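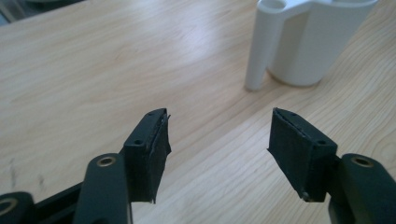
3.2 Surface wear on shared tables

The second part of the study dealt with tabletops in public reading rooms. Tables were chosen at the Porkent and Vodbridge branch libraries, both of which had bought light wood furniture from the same supplier, Lepik. Each table was cleaned in the morning with a damp cloth and left alone until closing. Gloss was measured at 19 fixed points per table, and the readings were repeated every month for 30 months. Tables that had been sanded or refinished during this time were left out of the analysis.

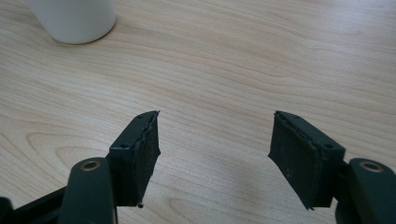
Does the direction of the grain affect how quickly a tabletop loses its finish?
Wear was slower where readers slid books along the grain, and the difference was clearest near the seats.

Figure 4. Mean loss of gloss by month, Porkent and Vodbridge branches. Bars show the range across all tables.

As Figure 4 shows, most of the loss took place in the first five months. After that point the two branches followed nearly the same course, although Vodbridge received 200 more visitors per week.
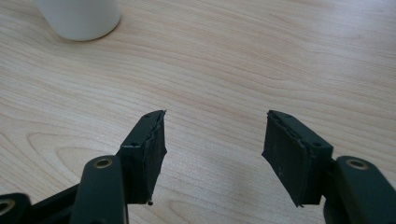

The hard wax oil sold under the name Skarkidura was tested on a smaller group of tables at Porkent only. It dulled sooner than the standard lacquer but could be renewed in place, without closing the room. The cost of renewal is treated in Section 5.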